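Search this site
Type and press enter

Community kitchen starts Saturday-style breakfasts through the week

July 5, 2025

A shared kitchen on Begay Road has begun serving a cooked breakfast every weekday morning, after a trial in June brought in more people than its organisers had planned for.

The Detska kitchen, which has run a lunch club from the same building for six years, opened its doors at 7.30am for the first of the new sessions this week. Breakfast costs £3 and children eat free with an adult.

Trinity Calloway, who manages the kitchen, said the idea came from parents using the nursery next door.

"They were dropping off and then going to work on nothing but a coffee," she said. "We had the room and we had the bread. It seemed daft to keep it shut until noon."

The menu is short. There is porridge, eggs done two ways, and a toast counter where people make up their own plate from bread, salad leaves, tomatoes and spreads. The loaves come from Zullik, the bakery on the corner, which sends over what it has left from the day before at a reduced price.

The toast counter has been the busiest part of the room. Barrett Villanueva, a postal worker who stops in at the end of his early round, said he had switched from eggs after the first morning.

"It's quicker, and I can have it how I like it - nearly burnt," he said.

The old grill was taken out in spring and the money for new worktop appliances came from a raffle and a grant of £900 from the Vastik Fund, a local charity. The kitchen has also had its sockets moved higher up the wall, away from the sinks.

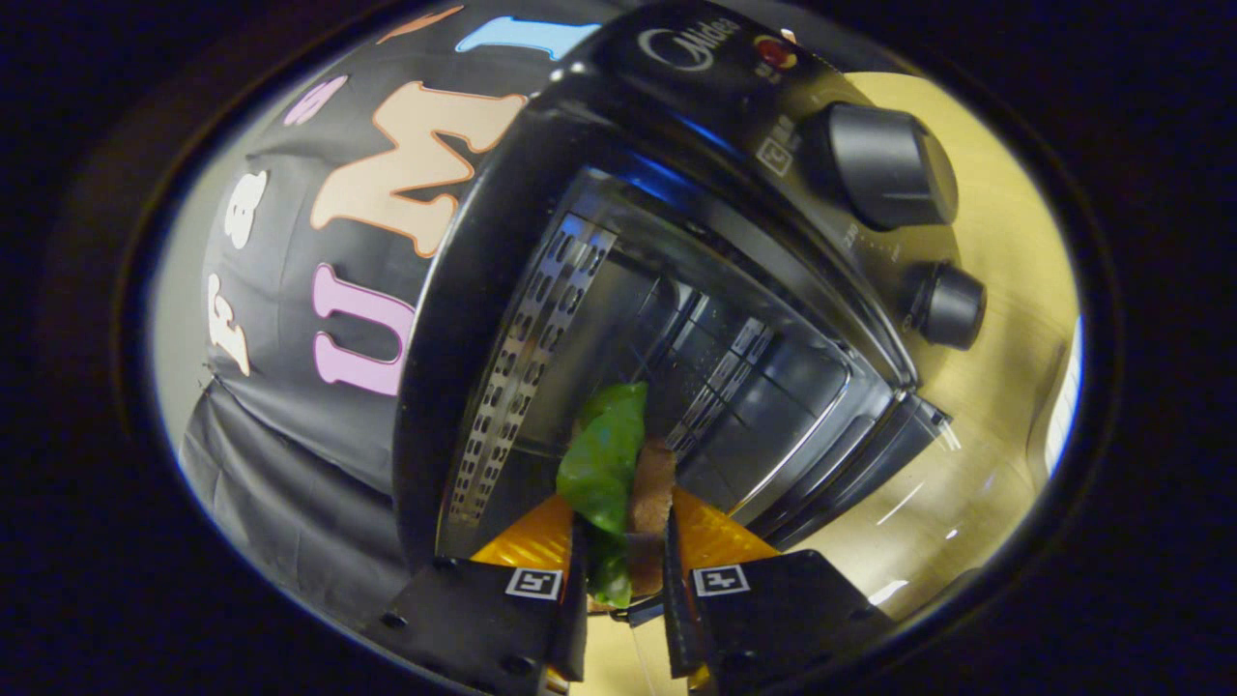
A green leaf and a narrow brown slice at the slot of a black Midea toaster.

Not everyone is pleased with the new hours. Iolo Rowlands, who lives opposite, said parking on Begay Road was already difficult before eight and that he had written to the council about it. Ms Calloway said most visitors came on foot and that she would put up a sign asking drivers to use the car park behind the library.

The kitchen has room for 13 more people at each sitting if it can borrow extra tables. Breakfast is served until 9am and there is no need to book.

Shares 9
Comments 6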